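About Vuvden Cabinet Works

Vuvden makes and refinishes cabinet doors, drawer fronts and interior doors for homes and small offices. We started as a two-person refinishing business in a rented garage in Prelow. Today we have 20 employees and a shop on Arkden Road.

What we do

Most of our work is replacement doors for kitchens where the cabinet boxes are still sound. We measure on site, build the doors in our shop and hang them ourselves. Customers can keep their old hinges if the cup size matches, or we can drill for new ones.

We also take in interior doors for stripping, repair and refinishing. If a door has been planed too many times or the joints have opened up, we will tell you before we quote. Painted doors made before 1978 are tested for lead first, and the test is included in the price.

We do not build countertops, and we no longer do stair parts. For those we usually send people to Rodrigues Millwork, on the other side of Prelow.

How we work

A typical kitchen order takes five to seven weeks from the final measurement. Stain matching adds about a week. We make a sample block for every stain job, and you sign the back of it before we start on the doors. We keep the block on file so that a door ordered later can be matched to it.

Last year we completed 482 orders. The smallest was one drawer front. The largest was a set of doors for an apartment building, delivered floor by floor starting in September.

Our shop

The shop has 3000 square feet of floor space, split between the machine room, the assembly benches and a closed finishing room. Lumber is stored indoors for at least two weeks before it is cut. Offcuts too short for rails go in the bin by the side entrance and are free to anyone who wants them.

Warranty

Doors we build are covered for five years against splitting, loose joints and finish failure. Refinished doors are covered for two years. Normal wear around handles is not covered, and neither is damage from steam or standing water. Keep your order number, as we look up every claim by it.

Visiting us

Our office is at 1187 Arkden Road. Parking is behind the building. Please call ahead if you want to see stain samples in daylight, because the sample room is also used for customer meetings.
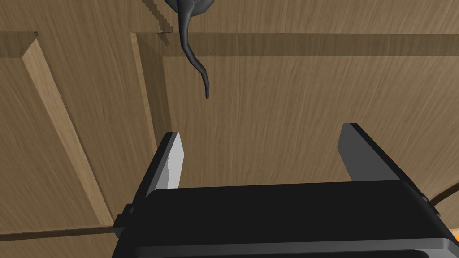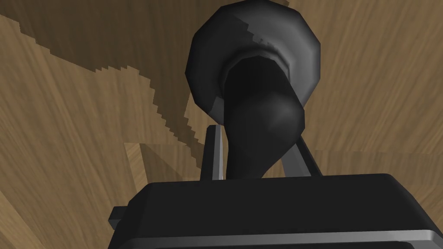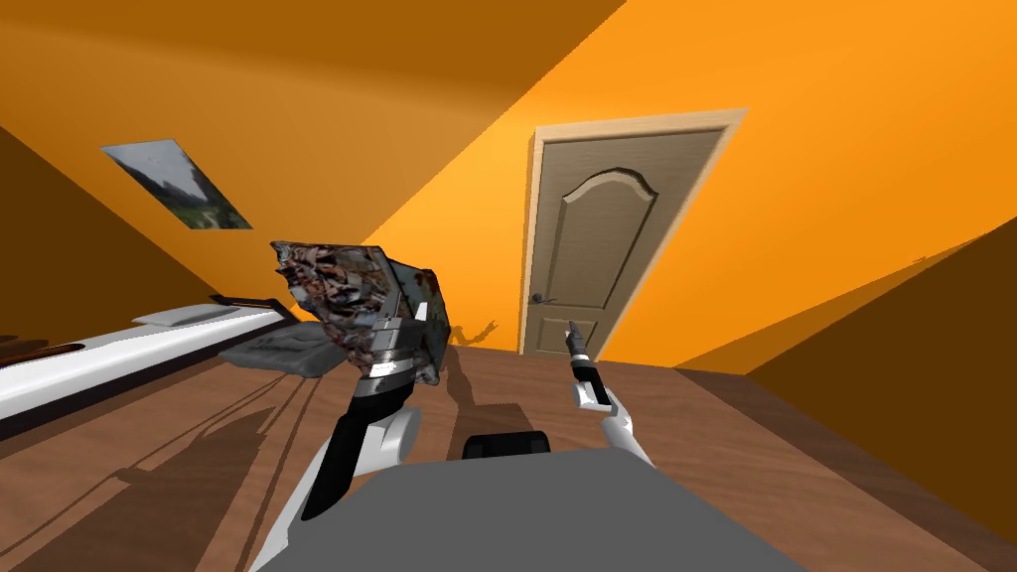 Last picture: interior door with an arched raised panel, cream frame and lever handle.

Page last updated April 19, 2024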